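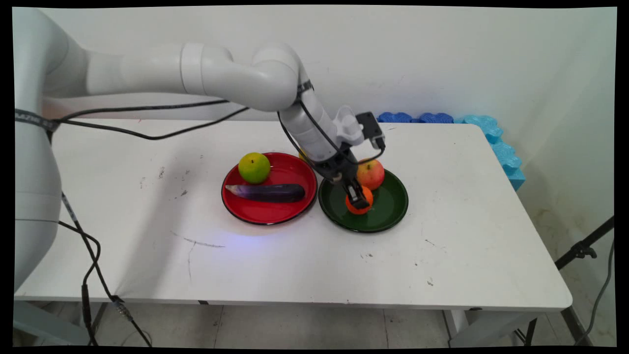 OK so I've been meaning to do a thread on learning to eat slowly as a grown adult, after a lifetime of inhaling every meal in front of a screen. It's been going on since June and I have opinions now. It started with fruit, which I know sounds silly. One orange tangerine, on a dark green plate, at a white table, like you were serving it to company. That was the whole assignment and I was terrible at it.

Background for the new people: I work from home and I used to eat lunch in the time it takes a page to load. My friend Korkor came to stay for a weekend and watched me finish a bowl of her groundnut stew standing up at the counter while she was still looking for a spoon. She didn't say anything, she just looked at the bowl and then at me. I still think about that look!!

She's the one who sent me the Gbeho newsletter, a little thing two people put out about food and attention and growing up in families where you ate fast or your brother got it. (I have three brothers. I felt very seen.) The first exercise is one piece of fruit, sitting down, no phone.

First try I was done in under a minute. Second try I got as far as peeling it and then stood up to answer the door and ate the rest in the hallway. Third try I cried a little? No idea why. I think I was just tired and it was quiet.

Things that helped me, in no order. Putting the fork down between bites, which everybody's aunt has told them and which is annoying because it works. Soup. Eating with someone slower than you. Chopsticks if you're bad at chopsticks (I am so bad at chopsticks).

Things that did not help: the app. I paid 18 dollars for an app called Plillar that buzzes when it's time to take another bite, and I have never been so angry at a meal in my life. It buzzed while I was chewing. It buzzed while I was laughing at something my mother said. Deleted it in the parking lot of a sandwich place.

Also did not help: counting chews. Somebody on here told me to go to 100 and I'd like that person to try it with oatmeal and report back.

Kobina T. asked in the replies whether this is a diet thing. Nope! I don't weigh anything and I'm not trying to be smaller. I just realized I couldn't tell you what I'd had for dinner the night before, and I like food, so that seemed like a waste of dinner.

The hardest place is still my parents' house. Dad eats like there's a train leaving. Last visit I tried to go slow and he'd cleared his plate, washed it, and was standing behind my chair asking if I was sick. Mom thought I didn't like the fish. I ended up speeding up to be polite, so, work in progress over there.

Easiest place is Myrto's. She does these long dinners where the food shows up one dish at a time over a whole evening and you're supposed to argue in between. I went on 11th November, a Monday, with work the next morning, and we were still at the table picking at olives way past my bedtime. Zero regrets. OK one regret, the second helping of beans.

Something I didn't expect is that I've gone off a few foods I thought I loved. There's a brand of cheese crackers I used to buy every single week, and when I ate one slowly it tasted like salt and cardboard. Meanwhile cabbage?? Plain cabbage with butter? Where has that been my entire life.

And I've gotten weirdly attached to plates. I used to eat out of whatever container it came in. Now I've got a favorite bowl from the thrift store on Clenley and I get cranky if it's in the dishwasher.

Catriona wants to know if I still do the fruit thing. Yeah, most afternoons, when the meetings are over. Some days it's a pear. I still finish too fast about half the time and then I just sit there with the peel for a bit.

If you've got a slow soup recipe please drop it below, I've made the same lentil one since the weather turned and my downstairs neighbor has started guessing it from the stairwell.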